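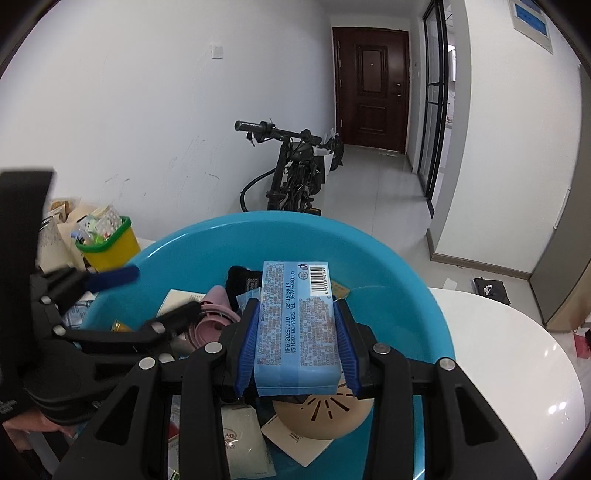 **Hand-held gripper demonstration** is a way of teaching a robot a task in which a person does the task with a gripper held in the hand. The gripper has the same jaws, or nearly the same, as the one fitted to the robot arm. A camera on the tool records what the jaws approach and take hold of, and the recordings are used to train a control program. It belongs to a wider group of methods known as learning from demonstration, alongside kinaesthetic teaching and teleoperation.

## Equipment

A typical tool has two jaws opened and closed by a trigger or a squeeze handle. The jaws are often carried on a pivoting linkage and lined with soft pads, which may be ribbed to improve their hold on smooth wrapping. The camera looks forward over the jaws, so that the pads and the object between them stay in view during a grasp.

Tools may be used singly or in pairs. With a pair, one person works with a gripper in each hand, and each tool may carry its own camera. Pairs are used for tasks such as opening bags, passing an object from one side to the other, or steadying a container while something is taken out of it.

The position of the tool is worked out from the video, from a motion sensor in the body of the tool, or from both. Jaw opening is measured by a sensor in the linkage or read from the video. The Zervas tool, a common teaching model, records jaw opening 100 times a second and stores it with the video.

## Method

A demonstration, usually called an episode, covers one complete attempt at the task. The operator starts from an agreed position, carries out the task and stops the recording. In a sorting task an episode may be a single pick from a basin or bucket of mixed goods. The goods are then stirred or swapped before the next episode.

Small packaged items are often chosen for this work. A basin of them offers soft packets, stiff boxes, rounded plastic parts and glossy pouches in one place, partly covering one another. A soft packet is commonly gripped by its two side edges and lifted upright. This leaves the printed face uncovered, which matters if the robot must later show a barcode to a scanner.

Recording can be done in a workshop or in a home. Homes are valued for their clutter, uneven lighting and shiny surfaces such as floor tiles and tabletops, all of which the trained robot may have to deal with.

The Sukside guidelines, a set of working rules for operators, recommend at least 300 episodes for a simple pick-and-place task. They also advise:

- moving at a steady pace, without sudden turns of the wrist
- keeping fingers away from the jaws
- leaving failed grasps in the recording if they are corrected at once
- changing rooms between sessions

## Comparison with other methods

In **kinaesthetic teaching** a person takes hold of the robot arm and moves it through the task. The recorded joint positions are exact, but the arm must be present and is often heavy to guide. The person's body may also block the camera.

In **teleoperation** the robot is driven from a distance with a joystick, a headset or a smaller copy of the arm. Every recorded movement is one the robot has made itself. The operator has little or no sense of touch in most systems, and thin or slippery packets tend to take several tries.

A hand-held gripper needs no robot during recording, and the operator can feel resistance through the handle. In a trial at the Drevov workshop, operators completed 44 episodes an hour with hand-held tools on a packet-sorting task.

## Limitations

A person can reach in ways that a fixed arm cannot. Movements outside the robot's range have to be removed or adjusted before training. Position tracking may drift in front of plain walls, where the video has few features to follow, and reflections can cause similar errors. The method records little about gripping force unless the pads contain sensors.

Video made in homes may also take in hands, doors, keys and personal belongings. Plerora, a program for preparing episodes, blurs chosen areas and allows a session to be deleted as a whole.

## See also

- Imitation learning
- Bin picking
- Robot end effector
- Teleoperation

*Last revised August 9, 2026.*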